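Arnar Hafstein
July 30, 2026
4 min read

1/ Notes on battery wear after a year of keeping a mid-range phone on an 80 per cent charge limit. The handset is a Tikby, bought new, used daily as my only phone. Figures are from the battery page in settings unless I say otherwise.

2/ Cycle count as of this morning: 477. The counter adds one for each full capacity's worth of charge drawn, so two half charges make one cycle. Plugging in for ten minutes does not cost you a cycle, whatever the forums say.

3/ Reported health is 94 per cent. I don't put much weight on that number. It is estimated by the phone's own fuel gauge, which drifts if the battery never goes near full or near empty. A charge limit makes the drift worse.

4/ To correct for it I lifted the limit, ran the phone down until it switched off, charged it to full with the power off and repeated that once. The health figure moved from 97 to 94. The lower one is the one I'd quote.

5/ Bjarke Ravn has the same model, bought the same month, no limit set, charged overnight every night. His count is 516 and his health figure is 91 after the same procedure. Two phones is not a study. I mention it for those who asked.
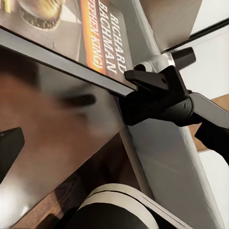
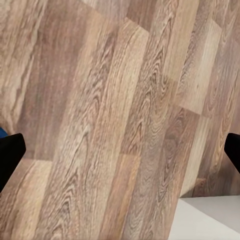
6/ Standby drain was the next thing to check. Phone left overnight in flight mode, screen off, no alarms, then the same again with mobile data on. Flight mode cost 1 per cent, mobile data 6. Use a hard, flat surface for this, wood-grain laminate or similar, and keep the phone off beds and sofas. Soft furnishings hold heat and you end up measuring the sofa.

7/ Most of that 6 per cent was signal hunting. I get one bar at home in Plevton. Forcing the phone to 4G brought the overnight figure down to 3. If your coverage is poor, try this before you blame an app.

8/ Charging speed. The supplied charger takes the phone from 20 to 80 per cent in 63 minutes. An old Brouwer plug I had in a drawer takes nearly twice as long, and the back of the phone stays noticeably cooler. I use the slow one at night and the fast one when I need to leave the house.

9/ Wireless charging: I stopped. The pad was convenient but the phone got warm enough to pause charging on two occasions, both with the case on. With the case off it was fine. I wasn't going to take the case off every night.

10/ Apps. I used Edo to log current and temperature. It needs the background activity permission or it stops writing after a few minutes. The export is plain CSV, one row per reading, and mine came to 2,120 rows. The temperature column is in tenths of a degree, so divide by ten before you panic.

11/ Is the limit worth it? If you charge at a desk and rarely run low, yes, there is little to lose. If you finish most days under 15 per cent, leave it off. You bought the capacity to use it.

12/ Correction to post 4: the phone should rest for an hour after it switches off and before you charge it. I did this both times and forgot to write it down.

13/ I'll run the same checks in August, once the next system update is out. Same phone, same plug, same 4G setting.

Related
Reading a USB power meter without fooling yourself
Does dark mode save anything on an LCD screen?
Replacing a Tikby charging port: parts and time
Which background permissions can be switched off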